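HOME MANAGEMENT 2: CLOTHING CARE AND STORAGE
Handout 5 -- Folding on a bed, and what the folding books leave out
Ronaldo Policarpio, 24 Sep 2021
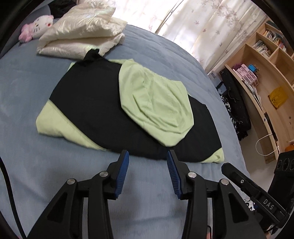 Fig. 1. Black and pale green garments laid over each other on a bed, with the quilt behind.

Read this before the practical. Bring one large dark garment and one light one, clean, and a pillowcase. If you missed the session on fibers, the notes are in the course folder and I won't be repeating them.

1. The claim

Most folding methods on the reading list (Calter's file fold, the Melnyk roll, the three-panel fold in the Hidudent workbook) are shown on a hard table, with one garment at a time and clear space on every side. Few people I know fold like that. They fold on the bed, because the bed is the biggest surface they have and the laundry got dumped there anyway. So before we accept that a method "saves space" or "prevents creases," we should ask what surface it was tried on. Calter doesn't say. Melnyk says "any flat surface" and moves on.

A made bed is level enough to sleep on. For folding it is soft and it gives where you press. Push down on a sleeve to set the crease and the sleeve sinks along with the cover. The fold you get is a rounded one, and it opens again when you pick the piece up. Try it yourselves before you believe me.

2. Overlapping pieces

Look at Fig. 1 again. The green shows at the edges of the black and also on top of it. Suppose you were asked to fold only the black piece. What has to move first, and which edge would you take hold of? In last year's group people split on this, and several changed their minds once they had real clothes in front of them.

The usual advice is "separate, then fold." Fine, but it hides most of the work in the first word. Things to check when separating:

Find an edge you can name (hem, neckline, cuff) before you pull. A corner sticking out of a pile may be any of these.
Lift, don't drag. Dragging the top piece takes the lower one with it, and on a fabric bedcover both of them take the cover.
Follow a seam if you can find one. A line in the cloth may be a seam or only a crease, and you will have to feel it to know.
Contrast helps with the outline and not much else. Light on dark is easy to tell apart. Black on black is where the time goes, as folds inside a matte black garment hardly show.

3. Light

Bright curtains behind the bed, as in the figure, look like good working light. I have my doubts. When the light comes from the far side, whatever faces you is in its own shade, and on dark cloth you lose the lint and the stains you ought to be catching at this stage. Stand so the window is beside you. If the bed won't allow it, use the room lamp too. The workbook has a whole page on lamp color, which you can skip.

4. Bulky things

The quilt in the figure is folded in layers and kept at the back. I'd call that reasonable. Some of the books want all bedding off the bed before you start, and I have yet to see a reason that holds up in a small bedroom with one chair. What matters is a clear patch as wide as your widest garment with the arms spread. Soft toys, cushions and so on can stay if they are outside that patch -- there is no prize for a bare bed.

Do keep finished piles away from the quilt. Puckered bedding is a poor wall to stack against. It leans, and then the pile leans.

5. About the numbers

You will meet the Gimia leaflet, which says its method was "tested on 541 garments." It doesn't say who folded them, what they were made of, or what counted as a pass. Treat it as an advertisement. The same goes for drawer photographs where every item is a thin T-shirt in one size.

6. Practical (in pairs)

Lay your two garments overlapping on the practice bed, dark one mostly underneath. Swap with your partner. Separate and fold both using one method from the list. Leave them for 10 minutes, then carry them to the shelf and write down what came undone. Repeat on the table with the same method.

Hand in half a page. I want what happened, including if the bed did just as well as the table, in which case section 1 needs rewriting and I'd like to see your evidence. The pillowcase is for the optional part, which we'll get to if there is time.

Reading for next time: Melnyk, the chapter on knitwear. Skip the introduction.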